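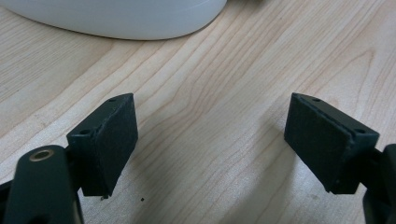

Barine tabletop in pale blond, satin finish

The Barine is the table we recommend when somebody writes to us wanting "just a nice plain top" and then, three emails later, admits that what they really want is grain they can look at over breakfast. Well, it has plenty! The lines are long and flowing, in soft tans and light browns, and in places they curve in on themselves and draw out into stretched ovals. Every top is different (we do get asked), so please don't expect yours to match the one in our photo line for line.

The finish is a satin one, with enough sheen to catch the light from a window. If you'd like less of that, choose the Landeg finish when you order, which is flatter and feels a touch drier under the hand. It adds 16 dollars and a few days.

Size: 183 cm long, 30 mm thick
Finish: Barine satin or Landeg matte
Legs: sold separately, fits both Atimine and Karnness frames
Holds: up to 200 lb, spread evenly

For everyday care, a soft damp cloth and then a dry one will do nicely. We like to keep a mat under hot dishes and under anything with a rough base, and we'd ask you to go easy on spray cleaners, as they can leave the satin looking patchy over time. The color will warm up a little in a sunny room, so move your bowls and vases now and then during the first months.

Tops ordered now ship in October 2019, flat, with the frame bolts in a bag taped to the underside.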